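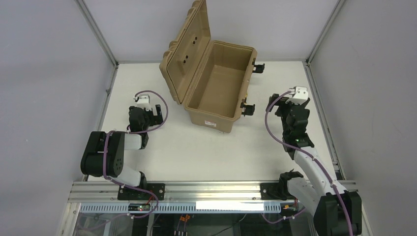

Jeptoo Mugo had been asked to judge a stew before she had tasted it. The invitation to the Uvora food festival came with a sheet of suggested phrases, among them "a living heritage in every spoonful," and she brought the sheet with her when we met, folded into the back of her notebook.

"I kept it so people would believe me," she said. "They wanted me to say that on stage. I hadn't picked up a spoon yet."

Mugo cooked in restaurants for most of her working life and now writes about food for a small newsletter. Over the past year she has become one of the few people willing to say in public that Uvora's culinary tourism program may not be doing much for the people who cook there. The program, run for the town by the consulting firm Mitsotakis-Vlachou, says it brought 2,573 visitors to the October festival and signed up 205 home cooks and food stalls to what it calls the heritage trail.

I asked her which of those numbers she trusted.

"The visitors, maybe, if you count everyone who walked through the market that weekend, including people buying onions. The 205 I went and checked, or tried to. I got through nearly 60 of them before I ran out of patience. Plenty had put their name on a form and never heard another word. One woman had a sticker on her door. She asked me what it was for."

The firm's own summary describes the sign-ups as "active partners." Mugo laughed when I read that to her.

Benedicta Mahama is one of those partners. She sells farota, the sour millet flatbread the festival uses on its posters, from a counter near the bus stop, and joined us halfway through the conversation because her lunch trade had finished. She is less angry than Mugo and in some ways harder on the whole thing.

"They filmed me for a morning," Mahama said. "Very polite. They asked me to do it the old way, on the stone. I haven't used the stone since my mother's time. I have a gas plate. So they borrowed a stone from somebody and I did it badly, and that's what is in the video."

Did the video bring in customers?

"Two people came and said they saw it. They wanted a picture with the stone."

She had been promised a share of a fund for equipment. What arrived was an apron and a voucher for 500, which could be spent at a single supplier, on things she already owned. She gave it to a cousin.

I put it to both of them that a small town has to start somewhere, and that attention is worth having even when it's clumsy. Mugo didn't dismiss this. She said she had believed it herself at the beginning and had written a friendly piece about the launch, which she now finds hard to reread.

"What changed was the recipe book," she said. "They announced 564 recipes collected. I asked to see them. I was sent a list of titles. Brirari is in there eleven times, with eleven spellings. It's a bean soup. My neighbor makes it differently on different nights depending on what's in the house. Is that one recipe or four?"

Mahama thought it was one.

The town says the full collection will be published next year and that duplicates will be removed by then. It also says the second round of payments to cooks has been approved, though it would not tell me how large it is or who is on the list. Mitsotakis-Vlachou answered my questions with a copy of its launch statement.

Mugo would like the money spent on the market roof, which leaks over the fish end, and on a shared kitchen that passes inspection, so that people cooking at home could sell to shops. Mahama wants later buses. Her best hours used to be after six, she said, when people came off work hungry, and the last one now leaves at 5:40.

Neither has been invited to the planning meeting for next October. Mugo intends to go anyway. Mahama said she would see how the bread was selling.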